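Zip! How a Row of Tiny Teeth Holds Your Stuff Together

By Yaroslav Melnychuk
Lumville Junior Science Pages

Grab something with a zip on it. A pencil case is perfect, but your jacket or your school bag will do. Now close it, slowly, and listen. Zzzzzzip! That sound is lots and lots of tiny teeth locking together, one after another, so fast that your ears mush them all into a single buzz.

I love zips. I have loved them ever since my pencil case split open on the bus when I was eight and my favourite rubber rolled all the way to the driver. I wanted to know why it had burst, so I took the thing home and looked at it under my grandfather's magnifying glass, and wow, there was a whole machine in there!

What are the parts?

A zip has two strips of cloth called the tape. The tape is the part that gets sewn onto your bag or your pouch. Along the inside edge of each strip are the teeth. Then there's the slider, the little piece that runs up and down, and hanging off the slider is the pull tab, the bit you hold. At the ends are the stops. They keep the slider from flying off into your cereal.

Two kinds of teeth

Look closely at your zip. Can you see separate teeth, like a tiny row of blocks? Those might be metal (jeans often have metal ones) or moulded plastic (big chunky winter jackets love these).

Or do the teeth look more like a spring, or a very skinny curly noodle? Then you've found a coil zip! A coil zip isn't made of separate teeth at all. Each side is one long plastic thread, wound round and round into a spiral, and every loop of the spiral works as a tooth. Coil zips can bend around corners, so they're great for soft things like pencil cases, pouches and backpacks.

What does the slider do?

Inside the slider there's a tunnel, and the tunnel is shaped like the letter Y. Two rows of teeth go in at the top of the Y, one on each side. The tunnel gets narrower and pushes the rows together at just the right angle, so that each tooth slips into the gap between two teeth on the other side. Out they come at the bottom, locked!

When you pull the slider back the other way, the rows go in together and meet a little wedge in the middle. The wedge pushes them apart again, one pair at a time. That's why opening a zip is so easy with the slider and so hard with your fingers. You could tug sideways on the closed teeth all day long and they'd hang on, because you'd be pulling on lots of them at once. The slider only has to deal with a few.

Try it with your hands

Hold your hands in front of you with the fingers spread out, and slide the fingers of one hand into the gaps of the other. Now pull your hands straight apart. They slip out! Try again, but this time bend your fingertips into hooks. Much harder to pull apart, isn't it? Zip teeth have a shape that grips, a bit like your hooked fingers.

Why do zips go wrong?

Sometimes a zip gets stuck. Usually a fold of cloth or a loose thread has wandered into the tunnel. Don't yank! Wiggle the slider back the way it came and ease the cloth out to the side.

Sometimes a zip pops open behind the slider, which is what happened to me on the bus. There are two common reasons. The slider might be old and stretched, so it doesn't squeeze the teeth enough any more. Or the bag is too full. If your pouch is bulging like a python that has swallowed a football, the teeth are being shoved apart the whole time. Take something out. Do you really need all those gel pens? (I know, I know. I say yes too.)

With a coil zip, you can often fix a pop by sliding the slider all the way back to the start and closing it again, nice and slowly. If the slider is worn out, a grown-up who sews may be able to put on a new one.

Be a zip detective

You need a magnifying glass, a pencil and some paper.

1. Find as many different zips as you can in your home. Ask before you go through anybody else's bag!
2. Look at the teeth of each one. Are they metal, moulded plastic or coil?
3. Follow the zip from end to end. Does it run straight, or does it curve?
4. Draw your favourite one, much bigger than it really is. Put in the teeth, the tape, the slider and the stops.

My friend's class in Riviere did this one Wednesday and somebody found a zip on a cushion, completely hidden under a flap. Would you have looked there?

While you're hunting, notice shapes as well. Long thin things need long thin pouches, and a soft cloth one will bend and bulge to fit what's inside, taking its zip along with it. 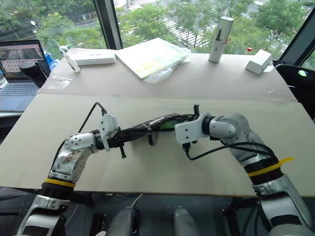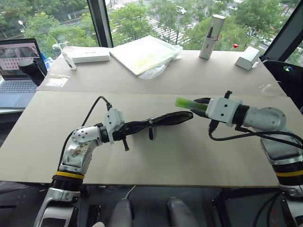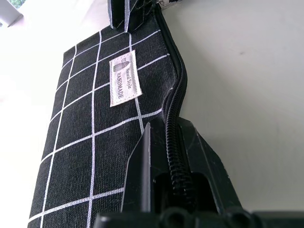 Last picture: a coil zip on a black pouch with white grid lines. Follow the teeth down and find the bend in the middle!

Words to know

Coil: a long thread or wire wound into a spiral.
Slider: the part that moves along the zip and locks or unlocks the teeth.
Stop: a small block at the end of a zip.
Tape: the strip of cloth that holds the teeth.
Wedge: a shape that is thin at one end and thick at the other, good for pushing things apart.

Next time in the Junior Science Pages: buttons, and why they need a hole that's just a tiny bit bigger than they are.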